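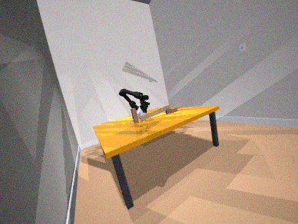
Simulated yellow table with a black robotic arm.

Home | Docs | Releases | Support

# Flamel Job Scheduler – Usage Survey Data

## Summary

This dataset contains responses to a survey of teams that run Flamel in production. It was compiled by the Benavides office of Teltcombe and is released for planning and research purposes.

## Contents

- `responses.csv` – 265 completed questionnaires, one per row
- `fields.csv` – definitions for all 94 columns
- `comments.txt` – free-text remarks, limited to 3000 characters each

## Collection

Invitations were sent in February to registered administrators. Participation was voluntary. Incomplete questionnaires were removed before release, and company names were replaced with codes.

## Known Limitations

Sites that installed Flamel through the Drorirthorpe mirror were not invited and are absent from the data. The three columns on memory use were added after the survey opened – early rows are blank in those fields.

## Terms of Use

The files may be copied and modified with credit to Teltcombe. Attempts to identify responding organizations are not permitted. Corrections should be filed in the issue tracker under the label `survey-data`.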